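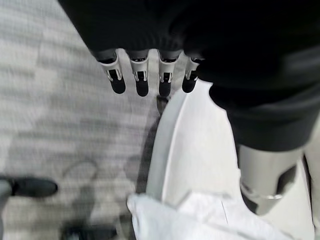
Hand with the sleeve on, cuff sits just above the fingers

Knit sleeve keeps riding down over the fingers - how do I hold it up?
Posted by Hanna Zawadzka, June 3, 2020

Two-armed build, shared workshop in Oltotdale. Job is picking clothes up off the sofa. Put a dark knit top over the arms to keep fluff out of the joints. Works ok till the arm points down, then the cuff creeps over the knuckles and the wrist camera gets a big dark blob across the top. Finger on the one side ends up half under the edge. Tried a rubber band, it pinched the cable and I lost the hand for 19 minutes. Dont want glue. Also should I be clearing the table before runs, or leave it?

Heike Buschmann
Had this in April. Velcro strap round the forearm, OVER the knit, well behind the wrist joint. Then fold the cuff back once and tack it with a few stitches. Needs slack at the elbow or it'll just pull straight again. Turn the wrist by hand through its full travel before you power up, and check the cable each end.

Leave the table as it is I'd say. Glass, cup, fruit bowl, magazine, all good for testing. But move the drink. Milky stuff in a translucent cup near a moving arm, no. And start further back from the table base, that black ring is easy to catch when you turn.

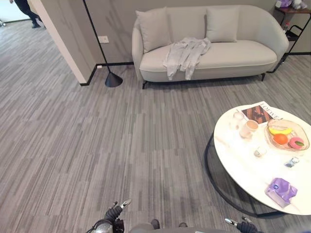
kyriakidis47
just cut the sleeves off?? mine runs bare, blow it out with a air duster every so often. 4 months no trouble. prob not great if your carpet sheds tho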